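Finished reading through Ruth with the Tiltthorpe evening group this week. Four chapters, and we took 41 days over it. A few thoughts while they're fresh. (1/9)

We started in January with one chapter a week and dropped that almost at once. People wanted to stay on a few verses and talk. So we read less each time and it took longer. (2/9)

The part I had always hurried past is the gleaning. Ruth goes out to pick up what the harvesters leave behind. It was in the law already, in Leviticus 19, that the edges of the field were to be left for the poor and the foreigner. (3/9)

So Boaz was keeping a rule that was already there, and then he went further and told his men to pull some stalks out of the bundles for her. I had read that line many times without stopping on it. (4/9)
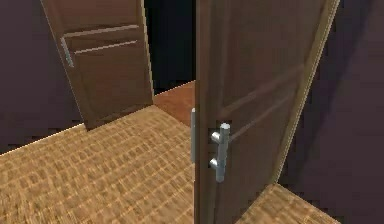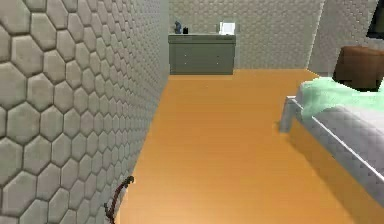
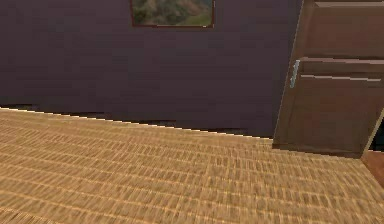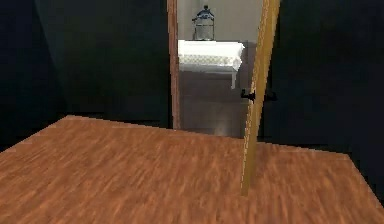

Door, hexagon wall, painting, table and mirror. (5/9)

Naomi gets less attention than she should. She comes home and asks to be called Mara, bitter, and she says so in front of the whole town. Two in our group said they would never dare say that in church. We talked about that until gone half past nine. (6/9)

On giving: our gleaning box raised £1,570 over the study, and it has gone to the food cupboard in Drostadton. The Kyei fellowship ran the same plan and put in another £203. Thank you to everyone there. (7/9)

If you want to read it yourself, the Girari reading plan is the one we used. It has short notes and one question a day. Some of the questions are a bit thin in chapter 3, so we skipped those and read the chapter aloud twice. (8/9)

Next is James, starting in March, same time, half past seven. Bring whatever translation you have. We had five different ones for Ruth and it helped, mainly with 3:9, where "wings" and "corner of your garment" are the same Hebrew word. Boaz uses it of God's wings in 2:12, and then she says it back to him. Read those two together before you come if you missed that evening. (9/9)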